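4.2 Sorting and holding of parts at the bench

The second part of the study looked at what happens to the smaller components once a desktop computer has been opened. At Ferkgate the cases, power supplies and drives already had settled routes through the workshop. Graphics cards and memory did not. They were put down wherever there was space, often on top of one another, and were moved several times before anyone decided whether they were worth keeping. Kamrul Ekanayake, who ran the bench side of the work, kept a written log of each move from the start of May.

The log covered 230 components taken from machines sent in by the Salum and Gatell offices. Of these, 22 were set aside for a second inspection on account of marks or scratches that could not be traced to their earlier use. Most were memory modules. In the interviews, bench staff said that modules were usually stacked flat in a tray, and that picking one out meant sliding it across its neighbours. Graphics cards fared better but took up more room, and the fan side was often left facing down, so the model name could not be read without turning the card over.

Two changes followed. The first was a rule that a part should be put down once only between removal and inspection. The second was a change in how parts were kept while they waited. Trays were given up in favour of upright panels, on which each kind of part has its own holder and is kept apart from the next. Asanka Jayawardena drew up the first layout on paper and altered it after trying it for 8 working days. The main alteration was to the spacing of the memory holders, which in the first version sat too close together for a gloved hand.

The layout puts the graphics card at the top, lying lengthways, with its name facing outwards. Memory goes lower down, in narrow slot holders that leave most of the module clear. Staff asked for the holders to be staggered a little, as this made it easier to take hold of one module without brushing against the other. A plain, pale surface was preferred to a patterned one. Dark boards show up well against it, and a missing part is noticed at once.

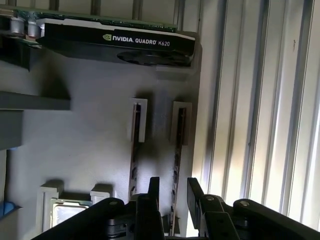 Figure 2. Graphics card (NVIDIA Quadro K620) and two memory modules held on a grey panel.

Older workstation cards were common among the machines received, and the choice of how to treat them was not always clear. Sikder, which takes the working parts, accepts them only if the fan housing and the capacitors show no damage. Both can be checked by eye while a card is still on its panel, and the bench log was changed so that this check is entered before the card is lifted off. Memory is a different matter — the chips say little about the state of the module, and every one still has to be tested in a machine.

Staff were asked to comment on the panels at the end of the trial. The comments were mostly favourable. Several people said that they no longer needed to label parts by hand, as the place on the panel told them which machine a part had come from. The chief complaint was about reach. Panels set at the back of the bench were awkward for shorter members of staff, and they have since been brought forward. A smaller complaint concerned the slot holders, which some found stiff when a module was pushed in at an angle — a point we return to in Section 5.

No attempt was made to compare damage before and after the change, as the machines received in the two periods differed too much in age and make.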